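Hurix pauses picking arms after finger linkage fault at Clesholm

9 Sep 2018

For immediate release

Hurix has stopped all work on its small two-finger picking arms at the Clesholm site after one of them failed to let go when told to. No one was hurt. The arm was running at low speed and the operator hit the stop button. Customers with the same gripper are asked to read this notice through before starting up again.

What we know so far

The fault came up during a routine table-top run, picking light plastic parts off a flat surface. The arm closed on a part as normal, lifted it, moved across and then held on. The open command was sent and logged. One finger moved and the other did not. The arm then carried on to its next position with the part still held, which it should never do.

Operator stopped it by hand. Power off, part removed, arm locked out.

On checking, the pivot screw on one finger linkage had worked loose and the link was binding part way through its travel. The controller took the movement of the good finger as proof that both had opened. So two problems, one mechanical and one in the software, and we are treating them seperately.

Of 71 grippers checked at Clesholm since, 4 had a pivot screw below the set tightness. None of those had jammed. All 4 have been taken off and tagged.

What customers should do

Stop the arm and isolate the power before putting hands anywhere near the fingers. Check the pivot screws on both sides. Move each finger by hand through its full travel, it should run freely with no catch. If it catches, do not run it. Tag it and ring us.

Do not oil the linkage. Do not swap in a longer screw, we have had one customer do this already and it fouls the body.

Sites at Brzozowska and Sadska have been told directly and have both stopped their arms. Other sites will get a call in the next few days, sorry if yours is late, we are working through the list in order of delivery.

Slow-speed trials

Trials have restarted on a single arm with the operator at the stop button throughout. The test piece is a light black slotted rod with a cross-shaped knob on the end, laid on a sheet of paper on a plain grey table. It is an awkward shape to grip and any uneven closing should show up quickly.

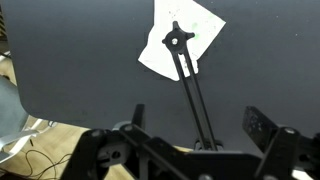

The trial needs 95 clean pick and release cycles in a row before the second arm is brought back. Best run to date is 39, ended by a dropped part and not by the linkage. The count goes back to nought each time, whatever the cause.

Keith McPhee, who is leading the checks for Hurix, said: "The loose screw is the easy bit. What bothers me is the arm moved off thinking it had let go. Until it checks both fingers and waits, it stays switched off for customer work and thats that."

A software change is being tested which reads each finger on its own and holds the arm still if the two do not agree. It will go out with a new screw set and fitting sheet, free of charge. No date yet. We will send one when the trial is finished.

Customers holding spare grippers in stores should check those as well.

Contact: Hurix press desk, Clesholm. Service calls to the usual service line please, not the press desk.

Ends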